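I have been folding towels for most of my adult life and this week I found out I've been doing it wrong. A thread. (1/9)

The background: we're letting out the back bedroom from September, and the internet has opinions about guest towels. I've now read 2,354 words on the subject, most of them by one woman in a conservatory who believes in ribbon. (2/9)

So I bought towels. The shade is listed as "Puritz", which I'd have called tan, or possibly digestive biscuit. They came in a set with a Ponholm bath mat I didn't want and now can't imagine life without. (3/9)
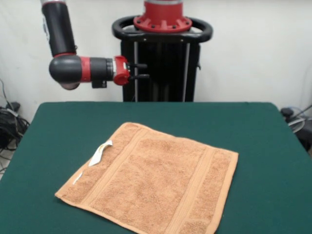
Folding Under Protest
@foldingunderprotest · Tuesday · 19 replies

First lesson, and I'm cross about how well it works: put it down flat, on cloth. Green felt-ish stuff, baize, an old curtain, whatever you've got. On a shiny table the towel skates about and you end up chasing it. On cloth it stays where you put it and you can get your palms on it. (4/9)

Second lesson: the woven bands. I'd always taken those two ribbed stripes for decoration. Treat them as rulers. Fold so that they stay parallel with the edge and the whole thing comes out square. Ignore them and you get what my family calls "the envelope". (5/9)

A word about labels. There's a long white one on this towel that curls up like a prawn, and a tiny sliver of another further along the same edge. The conservatory woman says the label must always end up on the inside. I say the guest is paying 300 quid a week and can cope with a label. (6/9)

Also, smooth the pile with the flat of your hand, all in one direction. Otherwise you get light and dark patches, like a football pitch mown by two people who aren't speaking. I did one half, got bored, had a biscuit. The colour had put the idea in my head. (7/9)

Then there's the matter of where it all goes. The Menzies airing cupboard (named after the people who had the house before us and left their name on the door in marker pen) holds 2 bath towels if you lean on it. The rest of the washing lives in a cardboard box on the floor, flaps open, something pink on one side and a great wodge of dark denim in the middle. The denim is next. I'm told denim should be rolled. I'm told a lot of things. (8/9)

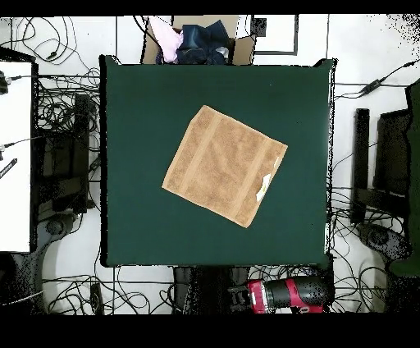
REPLIES I'M GETTING, ANSWERED IN ONE GO (9/9)

Thirds or halves? Halves, then see if it fits the shelf. If it doesn't, thirds, and some language.

Is it straight on the table? No, it's at an angle. The towel is square to itself and that's all I ask of it.

Fabric softener? Apparently it ruins the fluff. I use a capful of Odon on the sheets and keep it well away from anything with loops.

Fitted sheets? Blocked.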